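Comparative Politics, Unit 9
Coalition bargaining after a close election

Purpose of the unit

These notes cover the formation of governments where no party holds a majority. The running case is Merkby, a unicameral legislature elected by list proportional representation. Read chapter 4 of Overgaard before the seminar.

9.1 Terms

Formateur: the person asked to attempt to form a government. In Merkby the speaker makes the appointment after hearing each party leader.

Investiture vote: a vote the new cabinet must win before taking office. Under negative investiture, a cabinet survives unless a majority votes against it. Abstentions therefore help the formateur.

Support party: a party outside the cabinet that agrees to back it on the budget and on confidence votes – usually in return for written policy terms.

9.2 The Merkby case

The Center List under Ragnheiður Hafþórsson finished first in the popular vote, 1385 votes ahead of the Labor Union led by Kekeli Dogbe. Both won the same number of seats. Hafþórsson was named formateur and had 14 days to report back.

Two small parties held the balance. The Hviid group asked for the transport portfolio. The Rural League asked for a freeze on district mergers and no cabinet posts. Hafþórsson accepted the second offer and governed as a minority.

9.3 Points to note

Size does not predict bargaining weight. A party is pivotal if its exit turns a winning coalition into a losing one. Compute this for each party before comparing portfolio shares.

Office-seeking models predict the Hviid deal. Policy-seeking models predict the League deal. Roman treats the two as ends of one scale; Khunthong does not. 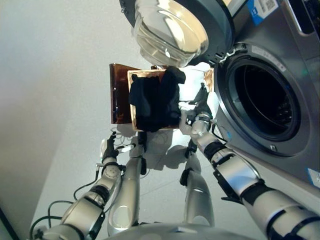 9.4 Seminar preparation

Bring a one-page memo on the Ellstead cabinet. State the investiture rule, the pivotal parties and the length of the bargaining period.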